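4.2 Checking marker tracking in Kirnix

Now for the fun part — watching Kirnix turn your hand movements into clean gripper paths!

1. Open the Tracking tab and load your calibration file.
2. Pick up both hand-held grippers and keep the cube markers in view of the head camera.
3. Wait until both pose readouts turn solid, then press Record.
4. Pick up a soft item such as a cloth, move it slowly from side to side, and press Stop.
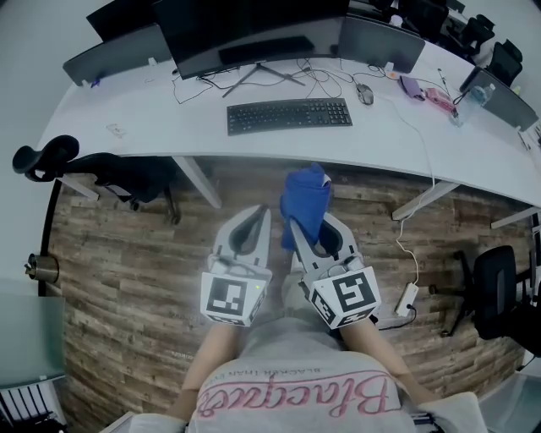
Cloth makes a great first test, as it can hang over a marker at any moment and the tracker has to cope. Kirnix bridges gaps of up to 22 frames on its own. Longer gaps show up in red on the timeline, and you can scrub right to them.

5. Click Replay and compare the left and right paths.
6. If a path jumps, raise Smoothing to 4 and replay. The difference is lovely to see!

Note: Left and right cubes use different marker IDs. If the paths come out swapped, choose Tools > Swap Hands and save the profile again.

Caution: Do not send a path with red gaps to the arm. Trim it first (see 4.3, Trimming and Export).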